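Shop notebook, 10 March 2019

Quiet day in the shop, so I finally got back to the glaze tests. Barrett Ostrowski left me a bucket of his Mulcahy white on Friday with a note taped to the lid that said "too smooth, please ruin it." I love that man. What he wants is a satin white with a bit of tooth to it, the kind of surface that feels like an eggshell when you run a thumb over it, and what he keeps getting is bathroom sink.

So! I mixed up three batches from the same bucket. Batch A is straight Mulcahy, untouched, so I have something to compare with. Batch B has extra alumina. Batch C has the alumina plus a spoonful of the tin that came from Flodomton (the old jar, the one with the cracked lid, not the new one, which I still don't trust). Sieved everything twice through the 100 mesh. Batch C clogged it and I had to rinse and start over, and I got white slop all down my left sleeve. Wear the long apron next time.

Dipped the tiles with a slow count of three, then stood them on the rack by the window. C took forever to lose its shine. I think it has too much water in it, but I'd already dipped six by then and I wasn't about to scrape them all off. I'll thicken what's left tonight and do a few more for comparison — same clay, same count, only the water changed.

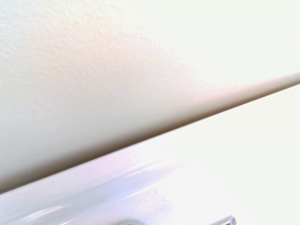

Meanwhile I dug out the October sheets to see what we fired the last satin at. My handwriting is terrible. It either says hold for 30 minutes or hold for 80, and I'm going with 30, given that the tiles from that round came out a little dry and an 80 minute hold would have melted them flat. Orla Mac Suibhne was here for that firing, so I'll ask her. She keeps her own log and it's a lot neater than mine (she uses a ruler!).

Plan for the firing: the Brandel kiln, middle shelf only, witness cones front and back. Slow up to 1000, then let the controller do its thing up to the top, then a controlled cool. I really think the cooling is where we've been going wrong. Barrett has been shutting the kiln off at the top and letting it drop on its own, and a small kiln like his drops fast. No time for the little crystals to grow, so you get gloss. If A comes out satin with a slow cool and nothing else changed, then the alumina was never the problem and I've wasted a morning at the sieve. Fine by me, it's a cheap fix for him.

Tile numbers start at 371. I scratched them into the backs before dipping and waxed over them, so please don't anybody renumber them with a pencil again, it burns right off.

Still to do:
Thicken batch C and label the bucket properly
Order more kiln wash from Wudico, we're down to the scrapings
Ask Orla about the October hold
Check the back thermocouple, it read high on the last bisque

Kiln gets loaded tomorrow after lunch if the tiles are bone dry. If they aren't, it waits until the day after.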